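Nomstead introduces paper void fill line at Ollon packing site

October

Nomstead has started supplying crumpled kraft paper void fill from its packing site at Ollon. The product, sold under the name Skirar, replaces the plastic air pillows previously used for parcels leaving the site.

Skirar is a single-ply brown kraft paper, supplied in fanfold packs and crumpled by the packer at the bench. It is intended for wrapping, edge protection and the lining of cartons up to medium size. The paper carries no coating or print and can be placed in household paper recycling where such collections accept brown paper.

The material was tested on mixed household goods over 16 weeks. During this period 2,087 parcels were packed with the paper, of which 596 contained glass or ceramic items. Packing instructions were revised twice during the trial. The current version specifies a double layer at the base of the carton and a closed collar of paper against the side walls. Loose sheets are then added from the top until the contents no longer shift when the carton is tilted.

Cardboard base sheets are supplied separately by Bunnag. They are delivered flat. Sheets with tears reaching the middle should be taken out of use for heavy items, but may still be used as a spacer between layers.
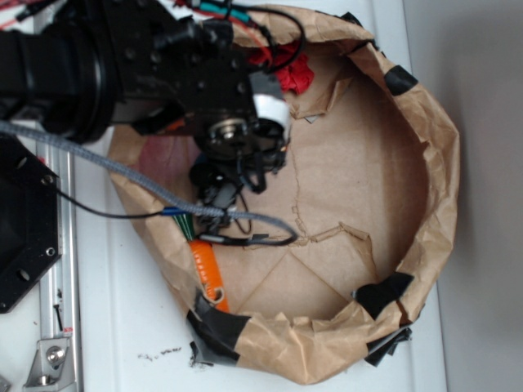

Crumpled kraft paper wall around a creased and torn cardboard base, on a white tabletop.

Skirar is available to trade customers in packs of 1,000 sheets. Orders placed before noon are dispatched from Ollon the same day. Sample packs, packing instructions and a data sheet can be requested from the Nomstead sales office.

Notes to editors

Nomstead supplies packing materials to retailers and removal firms. Bunnag manufactures cardboard sheets and dividers.

ENDS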